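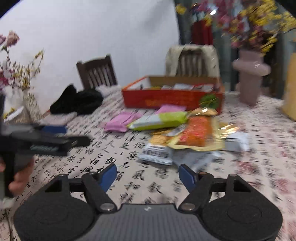

Election season in a small house: what I do with all the paper, signs and stickers

Every election year my kitchen gets swallowed up. I live in a two-newspaper town (well, one and a half these days), we have a school levy on the ballot practically every time, and I'm one of those people who says yes when a candidate asks to put a sign in the yard. So I've picked up a few habits, and a friend from my precinct asked me to write them down. They're in no special order!

The mailers

One fall I saved every single piece of campaign mail that came through the slot, just to see, and ended up with 43. My system now is a magazine file on top of the fridge. Anything about a local race goes in standing up, anything for a race I can't vote in goes straight to recycling. The glossy ones make terrible fire starters, by the way. They curl and smell awful. They're great under paint cans, though, and I cut the stiff ones into strips for seed labels. A grease pencil writes fine on the shiny side.

The official envelope does NOT go in the magazine file. Mine gets a big clothespin and hangs on the inside of the pantry door, at eye level, with the drop-off date written on a sticky note. I learned that one after spending an entire evening going through the recycling bin with a flashlight.

Filling out the ballot at home

Clear the table first, and I mean clear it. One ring from a coffee mug and you'll be on the phone asking for a replacement. I put down a clean dish towel, folded once so the surface stays firm, and I leave my drink over on the counter. Read the directions for which pen to use, test it on junk mail, and do your signing before you get up to stir anything. I like to do mine at 2 in the afternoon when the light comes in and the house is quiet.

If you have trouble with small print, a cheap sheet magnifier is wonderful. Mine is a Flamano one from the drugstore and it lives in the silverware drawer.

Yard signs

Wire stakes go in so much easier if the ground is damp, so I put mine out the morning after rain, or I dump a watering can on the spot and go have breakfast. If your dirt is like mine (bricks, basically), make a starter hole with a long screwdriver. Push on the crossbar with your foot, never on the sign itself, and wear real shoes. I have the scar.

For wind, a couple of clothespins won't cut it. I use two short zip ties through the top corners, around the wire. Leave them a little slack or they'll tear the plastic.

When it's over, pull the signs right away, before the mower finds them. Wipe them with dish soap and water and stack them flat behind something heavy. Plenty of campaigns want the wires back, so ask! The blank backs make good garage sale signs, and I've lined the whole shelf under my sink with old corrugated ones. Score them with a utility knife along the flutes and they fold like a box.

Stickers

I have washed a sticker into a good cardigan more than once. Lay the cloth flat with the gummy side up, set an ice cube in a baggie on it until the glue goes stiff, then scrape with the edge of a spoon. Whatever's left gets a dab of dish soap, a bit of rubbing with an old toothbrush, and a cold rinse. Check it before it goes in the dryer. On a car bumper I use a hair dryer on low and an old library card, plus a little cooking oil for the leftover goo.

Folding flyers for a neighbor

If you get roped into this, and you will, don't use your thumbnail. The back of a butter knife gives a nice sharp crease and your hands won't ache. We did 600 at my table one February for the library levy and it took most of an evening. Bundle them in stacks of 30 with a rubber band, turning every other stack the opposite way so the pile doesn't slide. A pot of chili helps too, but keep it on the stove till the boxes are out in the car.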